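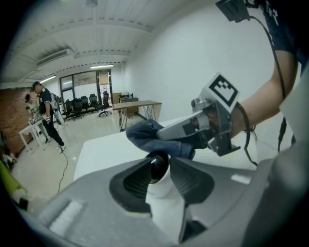

Blue denim held in one of the handheld grippers, over the white table.

Drovemitz equipment plan: README

Welcome, and thank you for opening the README before the spreadsheet. This folder holds the shopping list, the price history and the planning notes for our handheld gripper tables. If you are setting up tables of your own, you're very welcome to copy any of it. If you work here and want to know why your cable order is still waiting for approval, you may find the answer under "How an order gets approved", and I am sorry in advance.

Last updated June 17, 2019

What is in the folder

items.csv
The main list, with 22 rows. Each row is something we buy for a table, from the grippers down to printed markers and wrist straps. Columns are item, supplier, unit price, quantity per table, spares, lead time in weeks, and notes. Do read the notes column! Half of what we have learned is in there, some of it in rather cross language.

quotes.csv
Every quote we have received, including the ones we turned down. I kept those in on purpose, as they are handy when a supplier tells you a price has always been that high.

wear_log.csv
What was replaced, on which table, and a word or two about the reason. Filled in by whoever did the replacing, so the spelling wanders.

table_plan.txt
How we lay out one table and how much floor to allow for it. Written by Palesa Dlamini, with later additions by Tanveer Virk, whose paragraphs are the short ones.

What one table needs

We plan by the table, and I would encourage you to do the same. One person works at one table with a pair of grippers, so the pair is the unit, and ordering an odd number of grippers only makes sense if the extra one is a spare. Our grippers come from Staritz, and the tables, desks and chairs come through Hendricks, who deliver flat and leave you to find your own screwdriver.

Besides the grippers there is a long tail of little things: markers and the cubes they go on, straps, cables, power strips, floor tape, and the objects people handle. The little things are what we got wrong in our first budget. We had priced the grippers to the cent and put down a single line called "sundries", and then we spent $1,863 on sundries for the first table. Please don't have a line called sundries.

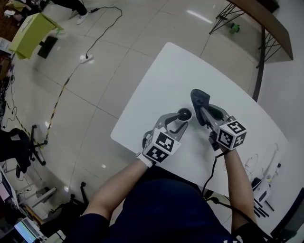

Covadonga Miranda
Equipment planner, Drovemitz

I look after the list day to day, so the opinions from here on are mine, and you can write to me about them.

Markers. A marker cube is cheap and easy to forget until one gets scuffed. Order them printed and mounted from the same place. We tried printing our own and the trimming took Tanveer most of an afternoon, at a wage that made them the most expensive squares of paper in the building. The version number of the marker sheet goes in the notes column, and please don't mix two versions on one pair.

Wrist straps. Buy two sizes. We started with one size and people with small wrists were padding them with folded cloth. They are a washable item in my book and I budget for a second set, so one can be in the laundry.

Cables. Measure from the gripper, down past the table edge, along the floor and up to wherever the cable is going, and then add a good arm's length on top. People reach further than you think they will. Every cable we bought to the exact measurement has ended up in a drawer. Khanyisile Modise has started labeling both ends at delivery, and I have added label tape to items.csv on the strength of that.

Power strips. Floor strips were meant to be a stopgap while we waited on the electrician's quote. If your room allows it, settle the outlets before you settle the tables. The quote from Grondov for floor outlets is in quotes.csv, and it gets noticeably worse if they have to work around furniture.

Floor tape. Yellow and black, the hard-wearing kind. The cheap roll lifts at the corners when the tiles are mopped. Allow one roll per table and one for the walkways.

Things to handle. Cups, bowls, pieces of cloth such as denim, and so on. It is tempting to treat these as free and bring them from home, and we did, until we wanted a second cup to match the first and the shop had stopped selling it. Buy several of each on day one. Cloth should be bought off one bolt and cut here. The object budget is $200 per table and I have yet to see anyone come in under it.

Chairs. Spend more than you planned. Someone sitting with both arms out in front of them will notice a bad chair long before you do.

How an order gets approved

Anything already in items.csv, at or below the listed price, can simply be ordered. Send me the order number afterward. Anything new, or anything that has gone up, goes to Boonsong Kaewmanee, who reads requests in the morning and likes to see two quotes. A photo of the broken part helps a great deal. Allow 7 working days, longer if it comes from overseas.

Grippers are handled apart from all this. They are ordered together once a year, in November, and the request has to include the spares. If you think you will want another pair next spring, tell me well before then, even if you are only half sure. I would much sooner take a pair off the list than try to squeeze one on.

Known gaps

The lead times are what suppliers told us, and I have not gone back to check them against what arrived when. It's on my list.

Shipping is inside the unit price for Staritz and outside it for everybody else. I know this is annoying. There is a half-finished tab that splits it out and I would ask you not to rely on it yet.

The wear log for the early weeks is thin. We were busy setting up and wrote things on scraps of paper, and a few of those scraps are still turning up.

Staff time is left out altogether. Setting up a table takes two people longer than either of them will guess, and you should put a figure of your own against it.

Using and changing the files

Copy what you like and change what you like. Suppliers' prices are from our own quotes, so please ask for fresh ones before you promise a number to anyone. If you find a mistake, edit the row, put your initials in the notes column and drop me a line - I do read them all, though in busy weeks I'm slow to answer.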